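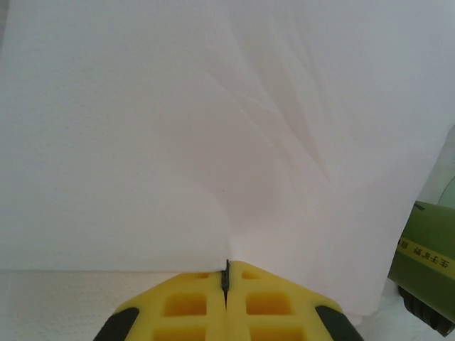

Members' Forum > Animal Care and Rehabilitation

Transfer of Mulcahy to the lower paddock: comments invited

Posted by: Drutdale_Office

Members are advised that Mulcahy, the older of the two donkeys received at Drutdale last April, has completed his period in the isolation yard and is to be moved to the lower paddock. He arrived underweight, with overgrown hooves and a poor coat. He has since gained weight steadily and his hooves have been trimmed at regular intervals by the farrier. The veterinary practice has raised no objection to the move.

The proposal is that he join the resident group of seven without a further stage. His companion, Bundov, would follow when her course of treatment is finished. Comments from members who attend the yard are welcome in this thread.

Posted by: hayloft_north

I wish to record a concern. Mulcahy and Bundov were surrendered together and have not been apart for a night while in our care. Donkeys that have bonded can stop eating when separated, and an animal with his history has little to spare. I would ask that the move be delayed until both are fit to go.

Posted by: C_Fahy

I support the proposal as written. The isolation yard is small and has a hard surface, and Mulcahy now needs ground on which he can walk properly. The treatment for Bundov has already been extended once. If it is extended again, he could remain on concrete well into the wet season, to the detriment of his feet.

I would add that the two would remain within sight and hearing of each other across the lane.

Colm Fahy
Paddock Supervisor

Posted by: hayloft_north

With respect to Mr. Fahy, sight and hearing are not the same as contact. When Jesoretti was moved in similar circumstances, she stood at the gate and left her feed for two days. The daybook will confirm this.

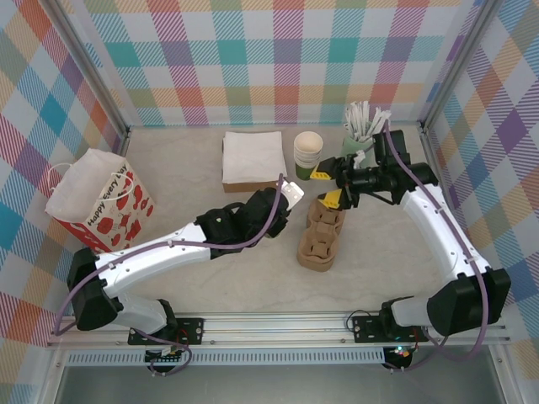 She did recover, and I make no criticism of the staff who were on duty. My point is that we had a warning on that occasion and should take account of it when planning this one. A donkey that is off its feed can become seriously ill in a short time, and the signs are easily missed in a large group.

Posted by: R_Paddock_Rota

May I suggest a middle course. The strip beside the isolation yard could be fenced off and opened to Mulcahy from 9 a.m. until the afternoon feed. He would have grass underfoot during the day and return to Bundov at night. The existing electric tape would be sufficient, provided that the battery is checked.

Posted by: C_Fahy

The strip is on the low side of the yard and holds water by the trough. I would accept it as a temporary measure if the trough end is closed off. I do not accept that it should continue without a limit.

Posted by: hayloft_north

I could agree to that arrangement. I would ask that his feed be weighed back each evening and the amount entered in the daybook, so that any change in appetite is seen promptly.

Posted by: Drutdale_Office

Thank you to those who have replied. The transfer is deferred. Mulcahy will have daytime use of the strip, with the trough end closed, and his feed will be weighed as requested. The position will be reviewed after the next veterinary visit. Members are reminded that the gate on the lane side must be chained at all times, including during mucking out.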